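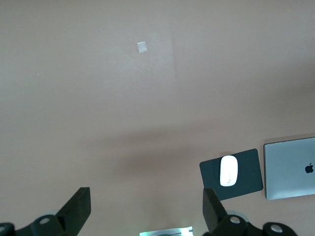 Session 4: Calibrating the gripper view on your home-built arm

Right, welcome back. These are my notes for the fourth evening of the build course in the Fekus workshop, tidied up a bit from what I scribbled beforehand. If you missed the session, Godfrey Athumani has the spare handouts for one to three, so do ask him. You'll need your arm bolted down, your wrist camera plugged in and the Sidar control program talking to both.

What the wrist camera gives you

We've spent three weeks looking at the arm from the outside and now we get to ride along with it, which I love! The first thing that surprises people is how much of the view is gripper. Both fingers come up from the bottom corners and lean in towards each other, black and chunky, with the mounts and their white caps spread out underneath. Leave them in. You want to see the fingertips at all times, as they're the only thing in the view that tells you where the grip will close.

The second surprise is that a plain tabletop is hard work for a camera. Mine's a matte pinky-beige, and a stretch of it with nothing on looks much like any other stretch. One small pale square lying flat gives you something to aim at (I use a bit of tape on the bench at home, and a sticker would do just as well). Make it light, make it flat, and put it well away from anything tall.

Setting up your marker

1. Stick your square down where the arm can reach it without stretching to full length.
2. Drive the wrist until the square sits near the top of the view, midway between the fingers.
3. Save that pose. Call it HOME_A, please, and not "test2final" (Kiprono, I'm looking at you).
4. Move the arm off somewhere else, send it back to HOME_A and see where the square lands.
5. Do it again with the gripper open, then half closed.

If the square drifts sideways, suspect the base joint first. If it drifts up and down the view, have a go at the shoulder belt. Kiprono Nyamweya's arm wandered all over the place last time and we had half the wiring out before we found one loose grub screw in the wrist.

Shadows

Watch for soft bands of shadow across the table. A dark band just beyond the fingertips can reach as far as whatever you've left lying on the bench, and a simple threshold will happily decide the whole lot is one object. Try your detection with the overhead light on, then with a lamp from the side, and write down which was worse. My threshold started at 28 and I still fiddle with it.

Practice objects

Start with strong contrast. A white mouse on a dark mouse mat is lovely for detection: bright oval, dark rectangle, job done. A closed silver laptop is much meaner, all pale and smooth, and the black logo on the lid may well get picked up as a thing in its own right. We're only detecting tonight, so no closing the gripper on anybody's computer!

Keep your speed low throughout. The Mugo driver boards accept anything up to 1,000 in the speed box, and I'd like to see you nowhere near that until session six.

For next time

Log 657 frames from HOME_A (the Hinum script stops by itself when it gets there) and bring them on a stick. Bring your grub screw key as well, and a notebook, and we'll start on picking things up.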